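This page sets out the procedure for recording, screening, and labeling hand-held gripper demonstrations for the Barredo cloth-placement task. It applies to all operators at the Gondton and Pretby sites. Policy training is covered on a separate page, and readers who only need the training commands may go there directly.

## Background

The Barredo method trains a two-arm policy from demonstrations given by a person holding a pair of grippers. No robot is needed during recording. The same gripper fingers are later mounted on the arms, so what the fingers do in a demonstration is close to what the arms will be asked to do. The pose of each gripper is recovered from a dotted plate fixed to its body, and finger opening is read from an encoder.

Earlier work at Pretby used teleoperation for the same task. An operator needed most of a day to produce a set of 200 usable episodes, and the cloth was often dragged across the table because the operator could not judge its height. With hand-held grippers the same operator completes a set in one morning. The policies trained on the two kinds of data have been compared on placement only. No claim is made for folding.

## Before you begin

You will need:

- one pair of hand-held grippers, with plates attached and cables connected
- the white foam board
- a tray from the approved list
- the cloth set, unfolded and stored in its bag between sessions
- a recording account on the Dotalham server

Confirm that the server has free space. A full set of episodes with head camera video is large, and a recording that stops partway cannot be repaired.

## 1. Prepare the table

1. Lay the foam board flat on the tabletop. Small marks on the board are acceptable. Replace it if it is dented or bowed.
2. Place the tray on the board. Its position should change between episodes, as described in Section 3.
3. Route each gripper cable so that it hangs free of the hand through the full reach of the task.
4. Check the room lights. The plates must be readable at every angle you expect to use, and glare on a plate is the most common cause of lost tracking.

## 2. Calibrate

Run the calibration routine at the start of every session and again after any break in which a gripper was set down and unplugged.

```
barredo calibrate --left --right
barredo check-plates --seconds 5
```

The first command asks you to close and open each gripper fully. The second reports the share of time in which each plate was found. Move both grippers slowly over the work area while it runs. If either plate is reported as lost, clean it with a dry cloth and repeat. Do not bend a plate back into shape. A bent plate gives a steady error that the check will not report.

## 3. Record an episode

1. Set the cloth down on the board in a loose heap. Drop it from a small height so that the folds differ each time.
2. Hold both grippers open above the board and start the recording with the foot switch.
3. Close one gripper on the cloth and lift it clear of the board.
4. Carry the cloth to the tray at an even speed. Keep the second gripper open and near the board unless it is needed.
5. Hold the cloth over the tray for a short moment, lower it, and open the fingers.
6. Withdraw both grippers and stop the recording.

Use the left and right grippers in turn as the lifting hand. Move the tray after every 4 episodes, and enter its new zone in the session log before you continue. If the cloth slips during the lift, you may pick it up again in the same episode, and the episode should be kept. Recoveries of this kind are useful to the policy. An episode in which a bare hand touches the cloth must be discarded.

## 4. Screen the recordings

Open the session in the review tool. Each episode is given one of three labels.

| Label | Meaning | Used in training |
|---|---|---|
| `good` | Cloth released inside the tray rim, tracking complete | Yes |
| `recovered` | Cloth dropped or regrasped, then placed | Yes |
| `reject` | Tracking gap, hand contact, or wrong start pose | No |

Play every episode through once at double speed. Stop at the moment the cloth is above the tray and compare the video with the plotted gripper pose. At this point the lifting gripper should be shown above the other one on the plot, and its finger opening should be near the closed value.
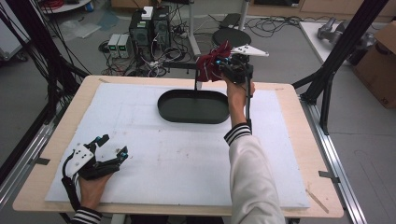 Reviewers at Pretby asked whether a short tracking gap in the idle gripper should also lead to rejection, and pointed out that the policy has little to learn from a hand that is only waiting. Their request was considered in April. The rule stands for now: a gap in either gripper is a reject. The policy predicts both arms together, and filling in the missing poses produced small jumps in the idle arm during trials at Gondton.

## 5. Upload

When all episodes carry a label, close the review tool and run:

```
barredo pack --session current
barredo upload --to dotalham
```

Rejected episodes are uploaded with the rest and are left out at training time. Please do not delete them locally until the server has confirmed the session. They are used to check the screening rules when those rules change.

## Troubleshooting

**The finger opening reads as closed when the gripper is open.** Unplug the gripper, plug it in again, and repeat the calibration. Episodes recorded since the last good calibration should be labeled `reject`.

**The left and right poses are swapped.** The plates have been mounted on the wrong grippers. Each plate carries its own dot pattern, and the two are not interchangeable.

**Tracking is lost only near the tray.** The wrist is usually turned too far inward. Approach with the plate facing the head camera, or move the tray closer to the center of the board.

**The pack command stops with a missing label.** Open the review tool and filter by `unlabeled`. Episodes shorter than one second are hidden by default and must be turned on in the display menu.

Changes to this procedure are listed in the Barredo release notes. Sessions recorded under an earlier version remain valid and need not be repeated.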